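Tabletop Sets and Sorting Room: Progress Report to the Pfister Fund

Submitted by: Priya Esposito, Hastcombe Workshop Rooms
Date: Saturday, August 5, 2023
Period covered: second quarter of the grant

Status

The room is open and in use. The tables are in, the floor is marked, and the first group of object sets has been put together and listed. Two items are behind schedule: the storage shelving and the printed set cards. Spending is within the budget, with one change described under Money.

The room

At the time of the last report the floor had just been cleaned and the old benches were still in the hallway. The benches went to the Trullitz building in the spring. The new tables are white with rectangular tops. We chose white after trying a dark top for a week and finding that small black parts were hard to find on it at the end of the day.

Yellow lines on the gray floor now show where the tables stand and where the walkway starts. Before the lines went down the tables drifted toward the door, and one of the fire exits was partly blocked on two mornings. There have been no blocked exits since. The tape at the door end is already lifting and Jalen Van Dusen will replace it with a wider roll.

Power outlets on the window side were moved up the wall. The electrician still has to come back to fit the cover plates.

Table surface

Bare tabletops gave us trouble with round objects and with very small parts. Fruit rolled off, and anything light skidded when it was set down. We now put a large beige mat with rounded corners on the tabletop. It does not cover the whole top. The uncovered part is useful as a place to park things that are out of play.

The mats pick up lint and bits of wire. They are brushed at the end of each day and turned once a week. We bought two spares with the first order and one of them is already in use, after a coffee spill in June.

Object sets

The approved plan called for sets that mix household objects with workshop parts. The list now has 69 entries, each with a name, a storage place and a note on condition. An entry can be a single object or a bag of the same part.

Household objects. Fruit, soft items, toys and packaging. Oranges and lemons are the ones asked for most. Cubes and other puzzles have held up well, although the stickers are coming off two of the older ones. Soft items are kept in plastic bins. We started with cardboard boxes, and the bottoms gave out.

Electronic parts. Resistors and similar components are kept in clear plastic bags so that the bands can be seen without opening them. Jeltov supplied the bulk of these. We sorted and bagged them over three afternoons and ended with 219 bags. Of those, 29 had to be opened again, as two values had been mixed in the same delivery box. Jalen went through them with a meter and the list is now correct.

Blocks and holders. The block set includes dark blue blocks with a raised knob on top, gray blocks to stand them on, and gray holders that take an orange cylinder. These are good for practicing stacking and placing, and they can be cleared and laid out again quickly. The edges on the first batch of holders were rough and were sanded by hand. The supplier has been told and the second batch was better.

Small loose parts. This is the weakest part of the collection. Small black cylindrical parts arrive in thin bags that crumple and tear, and they get spread over the table. We would like lidded tubs for them and have asked for a price.

Layouts

Objects are put out in layouts, and each layout has a number in the room log. A layout says what goes on the mat, what goes in the bin, and what stays off to the side. Setting one up took a long time in April, mostly spent looking for things. It is now much quicker, and the person setting up no longer has to ask where things live.

The mixed layout is the one used most often. The bin goes at the back of the mat with a soft item in it and the fruit in front, with a puzzle cube close by. Component bags lie flat on the mat to the right. The holders and cylinders go beyond them on the far side, with the blocks within reach. We tried having the bin at the front, and it hid everything behind it.

Two changes were made to this layout during the quarter. The component bags used to be piled up and are now laid side by side, so that one can be picked up without dragging the other. The holders were also moved farther from the fruit, after a lemon knocked one over several times in the same morning.

We keep the tags on fabric items. Some users asked for them to be cut off, but the tags and loops make the items easier to tell apart in a bin, and the list refers to them.

The mixed layout in use, with a blue block on its gray base:

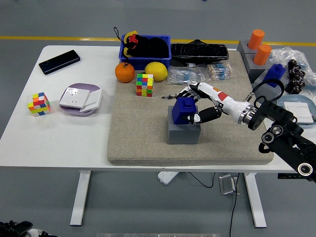
Money

The parts budget was underspent because the Jeltov order came in lower than quoted. With the agreement of the fund we moved $400 from parts to table surfaces, which paid for the spare mats and the brushes. No other lines were changed. Receipts are in the shared folder, sorted by month. The invoice for the floor tape is missing and we have asked for a copy.

Delays

Shelving. The first delivery was the wrong depth and the bins hung over the front. It was sent back. Until the replacement comes, bins are stacked by the sink wall, two high at most.

Set cards. The text is written, but the printer needs the final layout numbers. We held these back until the holder position was settled. They can go out now.

Work planned for next quarter

Install the shelving and move all bins off the floor.
Print and laminate the set cards.
Buy lidded tubs for small parts if the price is acceptable.
Check every component bag for splits and rebag where needed.
Replace the worn puzzle cubes.
Fit the outlet covers on the window side.

The next stock check is planned for September. Jalen will run it and Priya will send the updated list to the fund the same week.

Request to the fund

We ask for permission to buy the lidded tubs from the parts budget. They were not in the original plan. A reply before the stock check would let us move the small parts over while everything is already out on the tables.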